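**PRESS RELEASE**
**For immediate use**

# Two-armed robot takes over the bin round at Fliniretti's Dostamcombe office

*Cleaning staff keep their hours and choose their new tasks*

DOSTAMCOMBE, February – Fliniretti, the building services company, announces that the trial of a two-armed robot for changing waste bin liners has ended at its Dostamcombe office, and that the robot will now stay as a normal part of the evening work. The robot was prepared by the engineering firm Kang. It works on one floor of the building, where there are 60 waste bins under desks, beside printers and along the corridor walls.

The evening cleaning team at Dostamcombe has 13 people. Before the trial, three of them spent the first part of every shift only on bins. They bent down, took out the full bag, tied it, opened a new one and pulled it over the rim, and then they walked to the next desk and bent down again. All three are still employed on the same hours and the same pay. What has changed is the content of their shift.

"I did bins for many years and my back can tell you about it," said Teresa Michalski, evening team leader at Dostamcombe. "When the company first spoke to us about a robot, I asked two questions. Who loses hours? And who gets the blame when there is rubbish on the floor in the morning? I wanted both answers on paper before anybody plugged in anything."

The answers were given on paper. The agreement between Fliniretti and the evening team states that no hours are removed because of the robot, and that the team leader may stop the machine at any moment without giving a reason. A bin that the robot cannot finish is put on a list, and a person goes to it later in the shift. The list is not used to judge anyone's work.

## A small job with many difficulties

Changing a bin liner looks very easy to a person. For a machine it was the hardest thing Kang has tried in an office. A thin plastic bag has no fixed shape. It sticks to itself, it folds in a new way each time, and clear plastic is difficult for a camera because the camera sees mostly what is behind it.

"We came with a beautiful plan and the bags did not respect it," said Do-yoon Yoon, who leads the project at Kang. "In our workshop we used new liners from one roll, always the same. In Dostamcombe the people also use shopping bags that they bring from home, because they are the right size for the small bins. We asked if this could stop. Teresa said no, these bags are free and they are already here. So we had to teach the robot the shopping bags as well."

The robot has learned most of its movements from people. An operator guides the two arms through the task many times, on different bins and with different bags, and the software uses these recordings to find its own way afterwards. Two members of the evening team, both volunteers for this part, became operators during the trial. They are paid at the higher rate for these hours and they continue in this role.

One of them is Tharushi Debnath. She had no technical education when she started.

"The engineers are very clever but they did not know how to put a bag on a bin," said Ms Debnath. "They pulled from one side only. You have to hold both sides and go down slowly, and you leave a bit of air inside, otherwise the bag comes up again when someone throws a heavy thing. I showed them with my hands first and later with the arms. In the beginning I was afraid I would break it. Now I am more angry with it than afraid, when it is slow."

And it is slow. An experienced cleaner is still much quicker at one bin than the robot is. The benefit comes from the fact that the robot can begin when the last office workers leave, at 18:30, while the team is occupied in the kitchens and washrooms, and that it does not need to finish early.

## What changed in the building

Some adjustments were necessary. Spare bags used to be kept in a drawer, in a tight ball, and the robot could not separate them. Practice places were therefore arranged along the walls, with a bag hanging from a simple stick-on hook at a height the arms can reach.

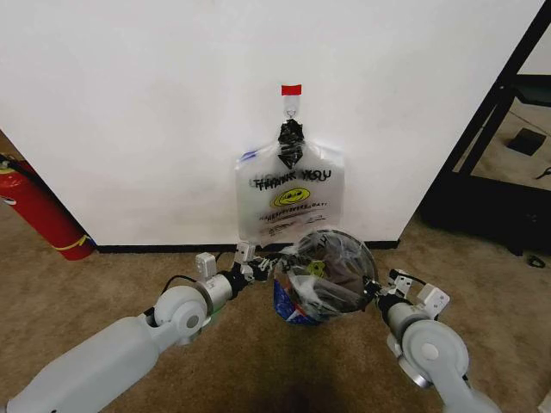 The team also asked for changes of its own. The first robot voice, which announced every movement, was switched off after complaints from a person working late on the telephone. The charging place was moved out of the corridor where the cleaning trolleys pass. The engineers now write their notes in a book in the staff room, in plain words, and the team writes its remarks in the same book.

The three cleaners who did the bin round have divided the free time between window ledges, meeting room tables and the plants, which were not in anybody's duties before. One of them has started a course in floor care that the company pays for. Ms Michalski uses part of her own shift to plan the work together with Kang, and this is now written in her job description.

Not every member of the team is satisfied. In the meeting at the end of the trial, several people said that the bin round was also the time when they met office workers and exchanged a few words, and that they miss it. Others are worried about what will happen when the agreement comes to its end.

"I do not want to tell people that their worry is wrong," said Heloísa Caldeira, head of operations at Fliniretti. "The agreement is for two years, and I have promised that we will sit down with the team well before it ends. What I can say today is that we did not buy this machine to have fewer cleaners. We have difficulty to find cleaners, and we lose good ones when their backs and their knees are finished. If the robot bends down, Teresa's people do not have to."

## Next steps

The robot will continue on the same floor until the summer. Kang will work on the bins with swinging lids, which are at present all done by hand, and on the tying of full bags, where the result is still not regular enough. Glass, food waste and the bins in the first-aid room stay with the human team and are not part of the plan.

A second robot is planned for Fliniretti's office in Gornska. The conditions there are different, with narrow rooms and old furniture, and the evening team in Gornska has not yet voted on whether to accept it. Ms Michalski and Ms Debnath will travel there to speak with their colleagues before the vote, without managers in the room.

"We will not start in Gornska before the people there say yes," said Hwa-young Ban, managing director of Kang. "In Dostamcombe the best ideas came from the persons who knew the bins. If they do not want us, we have no teacher, and then the machine is only an expensive thing in the corner."

**About Fliniretti**
Fliniretti provides cleaning, reception and small repair services for offices. The company has offices in Dostamcombe and Gornska.

**About Kang**
Kang is an engineering firm which develops two-armed robots for indoor work and trains them together with the people who do the work today.

**Visits and interviews**
Journalists may visit the Dostamcombe office during the evening shift by arrangement with the Fliniretti press desk. Interviews with members of the cleaning team are possible if the person agrees. Please allow time for the team to finish the kitchens first.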